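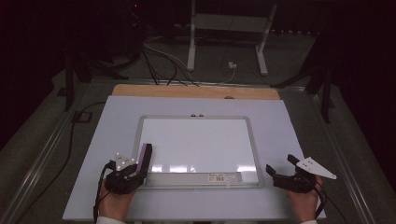

June 19, 2014

Whiteboard cleaning, small boards. Third day on this and I am less convinced than when I started.

Background for anyone picking this notebook up cold: Babita wants one wiping routine written down for all the small boards that go out with the Tarnard kits. At the moment every person cleans them their own way and the boards come back in every condition from fine to gray. The idea is that a fixed routine (same eraser, same strokes, same ink age) gives a board that looks clean under overhead light and stays that way for the length of a loan. I said in March that I doubted the routine mattered much next to the ink and the surface, and I still doubt it. But I was outvoted, so I am doing it properly.

Setup. Small aluminum-framed board, the kind with the tray along the bottom and the two dark knobs at the top. Flat on the white table, not hung. Gaurav thinks flat is a mistake, as people at the other end mostly prop theirs up, and he has a point: dust falls off a propped board and sits on a flat one. I kept it flat anyway. A propped board slides when you lean on it and then I would be testing my grip on the board.

Eraser is the purple one with the black felt. I took it out of the supplies drawer and have no idea of its history, so for all I know half of the ghosting I record below is somebody's old ink. Wrote "TEST" on masking tape and stuck it to the drawer so that it gets left alone. It was missing for an hour this morning all the same.

Ink: black and red, both from the Ondgate box. Raphaël claims the red is older stock. There is no date on the box and he couldn't tell me how he knew.

Morning runs

Wrote the usual block of text, left it 12 minutes, wiped. Horizontal strokes, left to right, overlapping by half the eraser. Black came off in one pass. Red left a pink haze in the lower corner nearest the tray, where the eraser can't lie flat. That corner is going to be trouble under any routine. You either tip the eraser up on its edge and drag, or you stop short and leave a line of ink along the frame.

Same again with vertical strokes. Looked the same to me. Tsung-han said vertical was better, before I had told him which was which, and then picked horizontal when I had him look again after lunch. I don't think he can tell either. Nobody's fault, it is a hard thing to judge by eye with ceiling lights glaring off a glossy surface. Two good-looking patches can just be two patches of glare. I moved my head until the reflections shifted and found haze in a place I had already marked as clean. Went back and crossed out three results.

So, rule from now on: look at the board from at least two sides before writing anything down. Should have been the rule from the start.

Circular strokes: worse. This one I am willing to stand behind. It pushes the loose ink dust outward and drops it in a ring, and then you have to wipe the ring.

Afternoon

Left the ink for 242 minutes, which was meant to be four hours and then the phone rang. Black now took two passes and left a faint ghost of the longer words. Red took three and the ghost was plain. No difference between stroke directions that I could see from either side. That makes ink age the only thing so far that has moved the result by any amount worth arguing over, and it is also the one thing a written routine can't control. People wipe their boards when they need them again.

Savita asked if pressure was constant. It wasn't. I pressed harder on the second pass without meaning to, everyone does. We talked over putting a weight on the eraser and letting it slide, and decided that it would tell us how a weight wipes a board. She suggested instead that two people do each run and we compare. Reasonable, will do it when she has a free morning.

Tried the Tripathi spray on the ghosted words. Label says it restores a surface to new. What I got was a clean patch with a dull border, and the next lot of ink beaded slightly inside the patch. It might settle after a few uses. I would not put it in the kit on the strength of one bottle. A plain damp cloth followed by a dry one did nearly as well on black and not as well on red. I have not tried the cloth on old red ink and somebody ought to before we say anything about it.

On the eraser itself. Knocked it against the bin before the last set and a fair amount of dust came out. The set after that was visibly better than the one before. This is annoying. It means eraser condition was drifting all day and I was not tracking it, and the morning and afternoon numbers can't be put side by side as they stand. It also means "clean the eraser" may be worth more than every line on stroke direction in Babita's draft.

Draft, while I am on it. It runs to nine steps. I can't support steps 3 to 6, which are all on direction and overlap. Step 7 (return the eraser to the tray felt down) I have no evidence on one way or the other. It does stop the felt from picking up dust from the air, I suppose, but the tray collects dust too, so you are setting felt into dust. Step 9 says to inspect the board "in good light." Good light is what fooled me this morning. Suggest: tilt it.

The 3080 figure in the draft, for wipes before a surface wears out, comes from the old Breno sheet. I asked where Breno got it and had no answer. One board, one person, counted how? Please let's not print it until someone finds the source. Gaurav has 129 returned boards on the shelf with loan slips attached and it would be more use to sort those by condition and see if anything lines up with how long they were out. Dull job. I'll take half if he takes the other half.

Small things
- Leave the barcode label on the tray. Spray lifts the corner of it. Tape over it before any wet test.
- Red pen cap is cracked, replaced with the blue one, don't be fooled.
- Wipe the table too. Ink dust gets onto white cuffs and it does not come out at home.
- The sheet marked B in my folder is the one with the three crossed-out lines. Don't copy from it.

Next: new eraser out of the wrapper against the purple one, same ink, same wait, black only. Tsung-han to judge without knowing which is which, twice, with a gap between. If he contradicts himself again I want to drop judging by eye and do the tissue test, a white tissue pulled once across the board and taped in here next to the run. Raphaël to buy fresh red and write the date on the box.

Later: Babita read the above and says the routine goes out as it is for now and we can revise. Noted that I disagree. She did agree to take the 3080 out.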